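공유 작업실 양팔 로봇 셀 만드는 얘기, 타래로 좀 풀어볼게요. 길어요 ㅋㅋ

2월에 시작할 땐 팔 두 대를 책상에 클램프로 물려놓고 썼거든요. 그런데 팔이 빨리 움직일 때마다 베이스가 조금씩 돌아가는 거예요. 아침에 잡아둔 영점이 저녁이면 이미 남의 영점…

그래서 앞쪽에 알루미늄 레일을 깔고 마운팅 플레이트를 볼트로 박았습니다. 프로파일은 Guslow에서 잘라 왔는데 하나가 주문보다 짧게 와서 다시 받았어요. 배송비 200크로나 추가요ㅠㅠ

벽은 타공 패널! 구멍이 있으니까 선반이든 후크든 마음대로 옮겨 달 수 있어서 진짜 편해요. 무늬는 빨강 체크로 골랐어요. 작업실 사람들 의견이 반반으로 갈렸는데 저는 아주 만족합니다.

제일 오래 걸린 건 의외로 케이블이었어요. 손목 카메라 선이 짧으면 팔을 뻗을 때 당기고, 길면 관절에 걸리고. 300mm를 더 빼서 둥글게 넘기니까 그제야 살 만하더라고요. 앞쪽 아래로는 슬롯 덕트도 하나 달았고요.

제어 코드는 Sastry라고 이름 붙인 제 잡탕 저장소에 있어요(이름에 아무 뜻 없음). 양팔 동기화에 20ms 지연이 있어서 한 달을 헤맸는데 범인은 USB 허브였습니다. 포트를 나눠 꽂으니 사라졌어요. 한 달이요, 한 달!!

요즘 붙잡고 있는 건 열쇠 집기. 색색 태그 달린 열쇠들을 통에 몰아넣고 왼팔이 하나씩 꺼내는 과제예요. 태그는 그래도 잡을 만한데 쇠 부분은 얇아서 손끝이 헛돌아요. 통 테두리에 그리퍼가 걸리는 것도 골치고요.
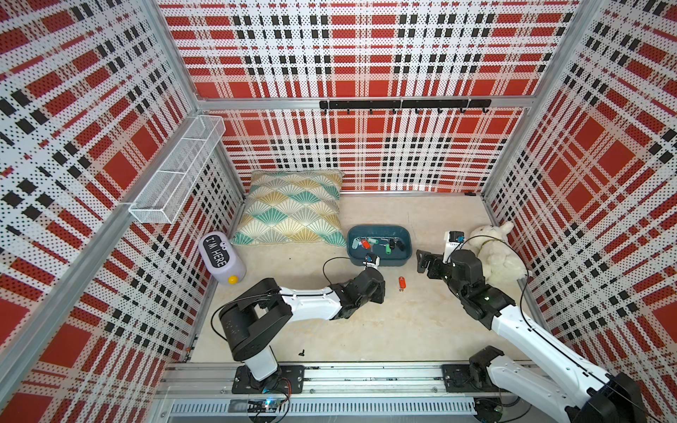
Jolene Whitcombe: 열쇠는 납작하게 누우면 답이 없던데요. 손끝에 얇은 실리콘 패드 붙여보셨어요? 저는 그걸로 동전까지 집었어요. 그리고 통은 더 낮은 걸로 바꾸는 게 빨라요.

오 실리콘 패드! 고무 테이프까지만 해봤어요. 접착면이 밀려서 포기했었는데 패드로 다시 해볼게요. 통은 이것도 얕은 편이라 일단 접근 각도부터 손볼 생각이에요.

가격 물어보신 분들 계셔서: 팔 빼고 프레임, 벽, 레일, 자잘한 볼트까지 2000크로나 조금 넘었어요. 볼트를 얕보지 마세요. 사이즈 틀려서 두 번 더 샀습니다.

다음엔 오른팔 얘기 올릴게요. 왼팔이 꺼낸 걸 넘겨받게 하고 싶은데 둘이 자꾸 가운데서 부딪치려고 해서 속도를 확 낮춰놨어요. Ostisholm 모임 전까지는 한 번이라도 성공시키는 게 목표!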